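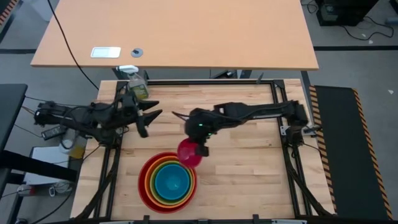 Workshop update from the two-arm build, 2 August 2023. Sorry for the gap, the last one of these went out before the frame was even square. Both arms are now up and talking to the same computer, and as of this week they will run a whole bowl job without anybody's hand on the stop button. Well, near the stop button. The left arm mostly waits with its jaws open over the table and the right one does the carrying, for now, so there's the magenta bowl hanging over the rest of the stack with the small green light on up by the gripper. Green is good. I spent most of the spring not seeing green.

For new readers – this is the shared bench build, hobby money, evenings only. Vovix is the name of the control program, which is ours, such as it is. Premonwood is the shop. Calix is the name the left arm got and the right arm is Lü, and no I am not changing them now, they're in the config files in too many places.

What got done since last time:

Frame. Black extrusion all the way round the table, corner brackets retightened twice. The first time I did it with the arms already mounted and pulled one side out of true. Do not do this. Loosen everything, square it, snug the corners in order, then mount. Took one evening to undo and another to redo. Thịnh Thái held the far rail while I swore at the near one.

Cables. Everything from the arm bases runs down along the side rails now. Before that I had them straight across the back and the right arm would catch its own lead on the big turns. Still ugly around the wrists. You need more slack at a joint than you think, and then the slack flops into the way, so it has to be tied in a loop on the link before and a loop on the link after. Zip ties for now. Will swap to the hook and loop kind once I stop changing things every night.

Power. One supply per arm. I tried both off a single one and whenever they moved together the voltage sagged and one arm went limp, always the one holding something. Two bricks, problem gone. If your arms drop things only when they are both busy, look there before you look at your code. I looked at the code for 2 weeks.

Homing. Each arm goes to its rest pose at start up and I have a printed block that the jaws should just touch. If they don't touch, the offsets are wrong and the program won't go on. Simple check, best hour I spent on the project.

Now the bowls. People asked why bowls and not blocks, everyone does blocks. Blocks got boring and they forgive too much. A bowl has a thin rim, it tips if you grab it off center, and a nest of them wants to come up all together when you only want one. The job as written is: pull them out of the stack one at a time, set them down apart, then nest them again largest to smallest. Unnesting is the easier half, which suprised me. Nesting is where it goes wrong – come in a little crooked and the small one sits on the rim of the big one and just leans there looking at you.

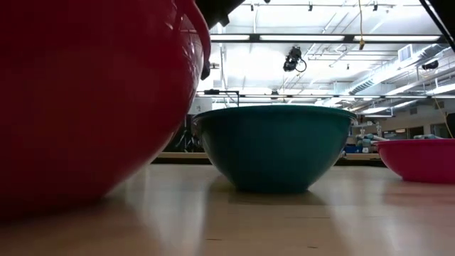 The rim grab is the piece I rewrote the most. Old way, the gripper came straight down and closed with one jaw inside the bowl and one outside, fine on a flat bench test, bad in real life because the jaws were square to the table and the wall of a bowl isn't. It would pinch, slide up the slope and let go. New way the wrist tilts first, to follow the wall, and then closes slow. The red one is the biggest and the fussiest of the set and you see the angle it can end up at, rim facing up and over to the side, with the lower edge close to the wood. Teal behaves. Flat narrow base, stands up straight, gives you room all round. I do most of my testing on teal and then get a nasty shock from red.

Spacing matters too. If they get set down too close, the open jaws knock the neighbor over on the way in. I now keep a gap of one full open gripper between any two, and the program refuses a spot that's tighter than that. It makes the job longer. Don't care.

Lighting, a note because it ate a whole night. The overhead panels are bright and the bowls are shiny, and the table has a sheen on it as well. So you get pale streaks on the wood that the vision part took for edges. Turning the exposure down did more than any of the clever filtering I tried. Color matching went from hopeless to okay. Still mixes up orange and yellow when they're nested, working on it. If anyone has a good trick that isn't "paint the table," write in.

Numbers for those who like numbers. The log has 3577 moves in it since I turned logging on, that's single moves, not full jobs. Full jobs, best streak is 20 in a row without me touching anything, then it put yellow into red with green still out on the table and was very pleased with itself. A full nest takes a while. I haven't tried to make it fast and won't until it stops being wrong.

Motor temps. Shoulder motors are the ones that get warm, specially when an arm holds out at full reach. I put in a rule, if an arm has nothing to do for a bit it folds back some. Before that it would just hang out there in the air and cook. The fingertips are wearing too, I had a soft pad on them and it peeled, so bare for now. Next try is a thin sleeve that goes over the whole tip.

Money, since two of you asked. Around 3000 all in, with the frame, both arms, supplies and a pile of bad choices I won't itemize. You could do it for less if you did it in the right order.

Next up, to be done by September if work stays quiet:

– both arms on one bowl, one holds the big one still while the other drops the small one in
– hand over in the air, left to right
– a real stop button on each side of the table, not the one on a long wire
– config files cleaned up so someone else can run it. Thịnh has been asking since forever

Bench is open the usual evenings if you want to come watch or bring your own gripper to try. The mount pattern is on the shop board with teh screw sizes, copy it down before you print anything. Bring bowls if you have odd ones. Nothing glass please.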